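Save a bucket, win a rain barrel: the Sotlow water challenge is back

After the response we had last summer, there was never much doubt that we'd do this again! The Sotlow Summer Water Challenge opens to every household in town this week, and Nelby has asked to join in too, so the friendly rivalry across the river is officially on.

If you missed it the first time, it works like this. You read your water meter on the day you sign up, write the number on the card, and read it again 30 days later. What you do in between is up to you. Last year's households saved 2,000 buckets of water between them (we measure in buckets because Eftychia Andreadis, who started the whole thing, thinks gallons are impossible to picture, and she's right). One family on Kermani Street did nearly all of their saving by catching the cold water that runs before the shower warms up and carrying it out to the tomatoes. They had tomatoes into October!

The bathroom is a great place to start. Turn the water off while you brush or shave, and fill the basin a little way when you wash your hands after gardening. If you have a drip, please don't live with it. Jamshid Vahidi is running his washer and cartridge evening again at the Jarunlow Hall, and he'll show you how to shut off the supply, take a handle apart and get it back together with no parts left over. I went in April knowing nothing at all and came home and fixed the guest bathroom before dinner. I'm still telling people about it.

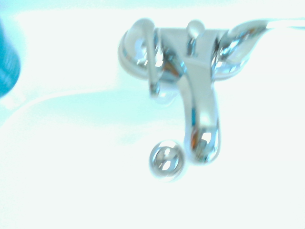
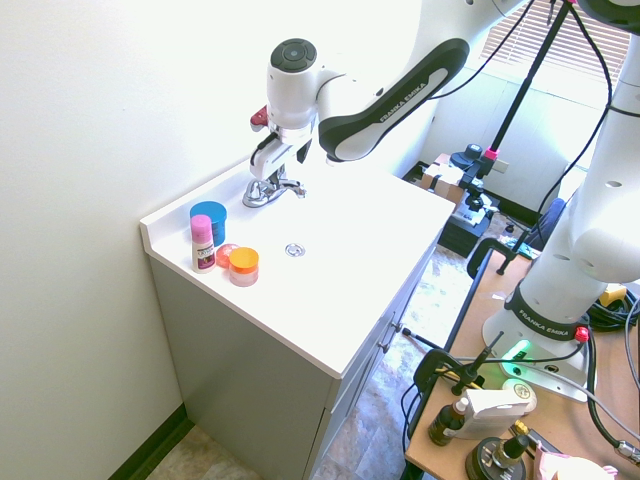

Chrome faucets over white basins: a good place to begin saving.

Outdoors, the big one is timing. Water early, before the sun gets onto the beds, and water the soil instead of the leaves. Mulch helps more than I ever believed – we put down about 3 inches under the beans at the Jarunlow plots and the ground stayed dark underneath for days. The plots have plenty of straw left over, so bring a sack and help yourself. If you're planning new beds for the fall, the seed library has sage, yarrow and a lovely low thyme that barely asks for a drink once it has settled in.

There are 4 rain barrels to win this year, one for each side of town and one for Nelby, plus one drawn from everybody who hands in a finished card. Yes, that includes you if your number went up! Last year's draw was won by a household with a new baby and a mountain of laundry, and they were thrilled.

Cards are at the library desk, the Jarunlow Hall and the feed store. Renters without a meter of their own can use the checklist on the back. Sign up by 29 June 2018, and drop finished cards in the green box inside the library door.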